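4. The open day in Urkdale

4.1 Setting and visitors

The first public showing of the two-arm table was held in the Urkdale building, in the large room on the ground floor. We had planned it as a demonstration only. During the preparation in June we decided to collect also what the visitors said and asked, as the earlier sections of this paper rest on tests where only our own staff were present. In total 37 visitors signed the sheet at the door. Most of them live in Pirkville and came with a family member; six came from the kitchenware firm Politis, and they had seen industrial arms before, but behind a fence.

Each group stayed at the table for 15 minutes. The operator first told in a few sentences what the arms would try to do, then started the task and kept silent. We asked for this silence because in a rehearsal the operator had talked during the whole motion, and our colleagues then looked at him and not at the grippers.

The visitors could follow the work in two ways. They could stand at the rail and look down on the table, or they could watch a screen which showed the view from the gripper. We had expected that the screen would be used mainly by children who could not see over the rail. In practice the adults also went to it, and some of them stayed there for the full time of their group. 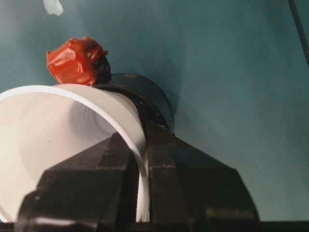 Figure 6. View from close to the gripper: the wall of a white cup is held between the two fingers.

The grasp in Figure 6 gave the greatest number of questions. From the rail, a cup between two fingers looks like a simple matter. On the screen one sees how little of the wall is between the fingers, and several visitors asked if the cup could break. One woman from Politis asked how the gripper knows when to stop closing. The operator answered that the closing force is limited by a setting and that the fingers do not feel the cup in the way a hand does. She wrote this down and later came back with a second question, about cups with a thicker lip, for which we had no measured answer. We have added it to the list of future work.

4.2 The cup and plate task

The second task was chosen for its everyday character. A black cup with an orange handle and a round white plate are placed in the working area between the two grippers, with the handle turned toward the left one. The visitors were told that the goal is a cup on a plate, and nothing more. It was not told which arm would move first.

We noticed that the visitors began to guess immediately. A majority of the persons we asked believed the left arm would go for the handle, as it is the part of a cup which a person takes. The strong colour of the handle may also have helped this guess. A smaller number believed that the plate would be brought to the cup. The discussion between the two opinions was lively, and in one group a father and his daughter made a small bet about it.

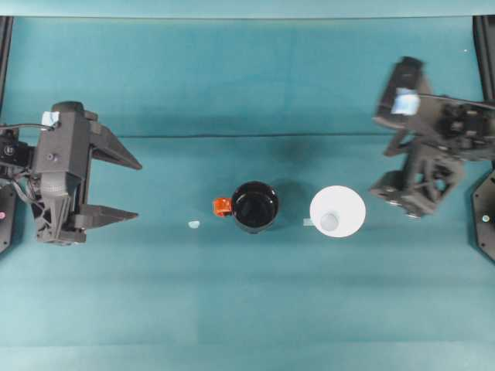 4.3 Remarks on the waiting time

The pause before the first motion was judged too long by many visitors. For us it is a normal part of the work, and we had stopped noticing it. The visitors did not know if the arms were calculating, or if something was wrong, or if they themselves should do something. Two groups started to talk to the operator again, against our plan, and he had to answer them.

For a next showing we propose a lamp or a short sound at the start of each trial. We would also put the explanation of the two grippers before the explanation of the task. The present order made people look for "the hand" on one side only, and the arm on the right got attention late.

The guest book contained 508 words of free comment when we typed it out. It is a small text and we do not claim any statistics from it. The words "slow" and "careful" are both frequent, and it is not always clear from the sentence which of them is meant as praise. One comment in full: "I would let it set my table but not wash up."

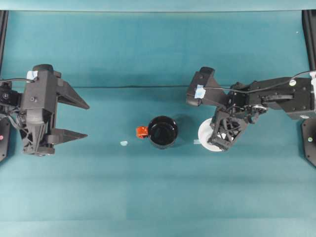 Operator's note to Section 4
By Tumelo Chauke, Dovbridge group
13/12/2024

I was asked by the co-authors to add my own observations, as I stood beside the table for the whole day.

The question I heard most was what the right gripper is doing above the plate. I found it difficult to answer in one sentence. In my rehearsed text I had described the two arms separately, first left and then right, and the visitors wanted to hear about both together. After the third group I changed the text and spoke about the cup and the plate, and named the arms only when someone asked.

A second point is the distance to the rail. Tall visitors leaned over it, and I had to ask them to step back before I could start. I recommend to move the rail one step further from the table and to hang the screen higher, so that the view from the gripper can be seen also from the second row.

Finally, children asked me for the name of the robot. It has no name. I said that the left arm and the right arm are called Left and Right, and this was accepted by everyone except one boy, who wrote his own proposals on the last page of the guest book.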